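Student Project Report: A Small Menu for a Quiet Bar
Module: Food and Drink Business, Year 2
Written by Rehema Mfaume, October 2025

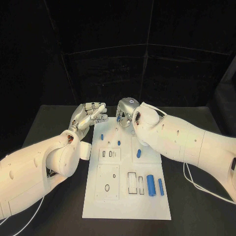
1. The task

Our group had to choose a real bar and propose a new drinks list for it. We worked with Hirkura, a bar near the old bus station which sells mostly lager and two house wines. The owner wished to have more guests in the early evening, between the end of the office hours and dinner. She gave us a budget of 2780 pounds for the stock, glasses and printing.

2. What we learned from the guests

We sat in the bar on two evenings and spoke with the people who agreed to answer. Many of them said that they would like to try perry or dry cider, but they did not know what to ask for. Several older guests told us that the present list is printed too small. One man wanted only that we do not change the peanuts.

3. Suppliers

We compared two producers. Takus makes a dry cider and a still perry, and delivers in small cases. Urio has a sweeter range and also a honey drink similar to mead, but the smallest order was too large for the cellar. For this reason we proposed Takus for the regular list, and Urio only for the winter, if the owner can share an order with another bar.

4. The list

The proposed list is one page, in large letters. Each drink has one line about the taste and one line about the food which goes well with it. The dry cider is placed next to the cheese plate, and the perry next to the smoked fish. We offer all of them also in a small glass, so that a guest can taste without paying for a full one.

5. Difficulties

Our first prices were too low, as we forgot the breakage of glasses and the duty. I had to do the whole table again. The name of the list, Curnidance, was also discussed for a long time, and the owner still finds it hard to say. She will keep it until the spring and then decide.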